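Fumden Allotment Water Scheme: Frequently Asked Questions
Last revised 19/11/2024

Which plots does the scheme cover?
All 58 plots on the Kollham site, including the half plots along the northern boundary. The Afridi field is on a separate main and has its own rules.

Where does the water come from?
Most of it is drawn from the borehole beside the lower gate and pumped to the header tank. The tank feeds the standpipes by gravity. Mains water is used only as a top-up when the tank falls below its low-level mark.

Is the water safe to drink?
No. The borehole supply is untreated and every standpipe is labelled accordingly. The single drinking tap is on the outside wall of the site hut and is fed directly from the main. 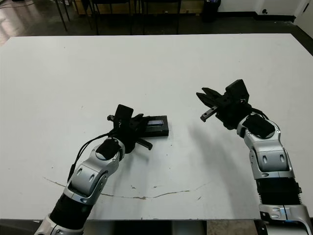

When is the supply turned off?
The standpipes are drained in January and stay off until the risk of hard frost has passed. The date of reconnection is posted on the gate. The drinking tap is lagged and stays on all year.

May I connect a hose?
Yes, for filling butts and for watering by hand. The hose must be held or attended at all times and fitted with a double check valve. Sprinklers and seep hoses may not be connected to a standpipe, though either may be run from your own butt.

What size of hose fitting do I need?
The standpipes have a 3/4 inch threaded outlet. Standard push-fit connectors will go on with the usual adaptor. Do not use jointing compound on the thread – it gets into the washer seat and the tap then drips.

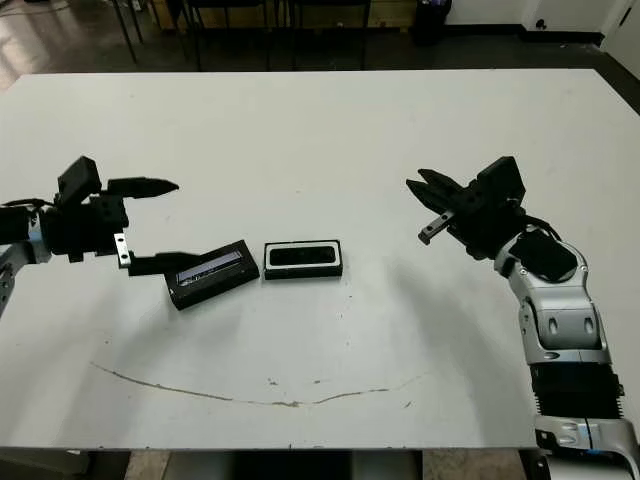 How is my share of the cost worked out?
By plot area, not by use. The total for the last full year was £1687, covering electricity for the pump, the mains top-up and replacement parts. Half plots pay half the full-plot rate. The charge is added to the rent invoice and cannot be paid separately.

Can I have a meter fitted and pay for what I use?
No. Individual metering was looked at when the Imow pipework was replaced, and the cost per plot was almost four times the yearly charge.

The pressure at my standpipe is low. What should I check?
First, whether other taps on the same branch are open. Each branch is designed for three taps running together. If yours is the only one in use, unscrew the outlet filter, rinse it and refit it. Report the fault if the flow has not recovered.
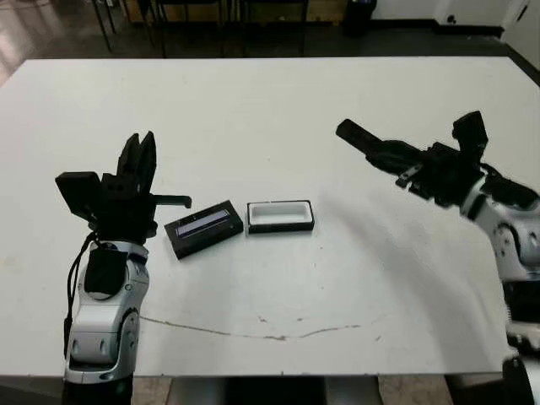
The water is brown. Is this a fault?
Usually not. Iron in the borehole water settles in the pipes and is disturbed when the supply is first turned on. Run the tap into a can for a minute or two. The colour does no harm to plants but will stain fleece and light paving.

How do I report a leak?
Close the branch valve if you can reach it – the covers are painted blue – and leave a note of the standpipe number in the box at the site hut. Repairs are arranged by Aqeel Sandhu. Please do not tighten the gland nut yourself, as the older valves crack easily.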